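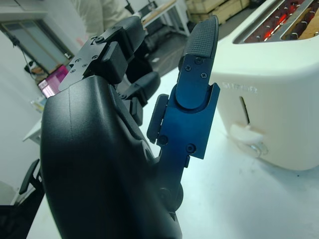 A machine that still needs a person standing next to it has not taken over the chore, one visitor remarked early in the afternoon, and the point came up again in nearly every discussion that followed. The host's staff did not dispute it. They asked only that the visiting party look at each task on its own terms and judge how much of the work a person would still have to do.

**Visit report: Rakell open day, household and shop-floor handling**
Report date: 21/06/2026
Prepared for the members of the Chaimongkol working group on service automation

**Purpose of the visit**

The working group accepted an invitation from Rakell to attend its open day and to see the current state of its handling work. Members had asked in May whether any of the systems now being offered could be recommended for trial use in staff kitchens, supply rooms or small retail back rooms. This report records what was shown and what was said. It does not serve as a purchasing recommendation.

**The site**

Rakell occupies a single floor of roughly 500 square meters, divided between desks and open work areas. Visitors were received at the main entrance, signed in, and given a short safety talk. Members with long sleeves were asked to roll them up before approaching any work area. The route was marked with floor tape, although the tape had been moved since the printed plan was made and the party was redirected twice.

**Kitchen tasks**

The kitchen work drew the largest share of questions. Rakell uses ordinary appliances bought at retail, and none of them are altered for the robot. The toaster is a white SUPOR model with the lever on its front, set on a plain white table. The hand is black, with a dark blue metal bracket on the thumb-like finger and a fine crosshatched texture on that finger's tip. Staff explained that grip at the fingertip had been a frequent cause of failure in earlier versions, particularly on small, smooth controls.

Members were told that pressing a lever is among the easier parts of making toast. The harder parts are picking up a slice without crushing it, lining it up with the slot, and recognizing when a slice has caught on the way in. In Rakell's own trials, the full task was completed without help 70 percent of the time. The party was not shown the trial records and has not verified the figure. Staff also noted that a complete run takes several minutes, most of it spent on the bread.

Safety around heat was discussed at some length. The present rule at Rakell is that no appliance with a heating element is run without a staff member within reach of the stop button. One member asked what the robot would do if a slice began to smoke. The answer was that it would do nothing different, and that a person would be expected to step in. The working group regards this as the most important finding of the visit. A household or staff kitchen could not accept the same arrangement.

Wiping counters and loading a dishwasher rack were described in a talk but not demonstrated.

**Shop-floor tasks**

The second part of the program dealt with shelf and supply work. Dranis, which supplies the scheduling software, presented a system for restocking small packaged goods. The robot takes items from an open tote and places them on a shelf, label facing out. The demonstration ran smoothly with boxes. It was less convincing with soft pouches, which slid forward after being placed and had to be straightened by hand.

The Ridatik module, a separate product, checks shelves for gaps and produces a refill list. It does no handling and needs only a cart and a charging point. Several members felt that this was the item closest to everyday use – the list alone would save a walk through the supply room at the start of each shift. Dranis offers the module with a 24-month service agreement. Prices were not discussed in the open session.

**Discussion**

In the closing session, members returned to the opening remark about supervision. Rakell's position is that one person will in time be able to oversee several machines, and that the labor saved should be judged on that basis. The working group found this reasonable for a stockroom, where a dropped box can wait. It found the argument weaker for kitchens.

There was also a question about cleaning. Food crumbs and grease reach the finger joints during kitchen work, and the hand must be wiped down and inspected by a trained person. Staff could not yet say how long the joints last under daily use. They agreed to send a written answer.

**Points for follow-up**

- Request the trial records behind the toast figure, including a list of failure types.
- Obtain the cleaning procedure for the hand and the expected life of the fingertip pads.
- Ask Dranis for terms on a short trial of the Ridatik module at one site.
- Confirm whether soft packaging will be supported in the next software release.

Parking at the site is limited, and members attending any later visit should use the public lot across the road. Visitor badges that were not handed in at the exit may be returned by mail.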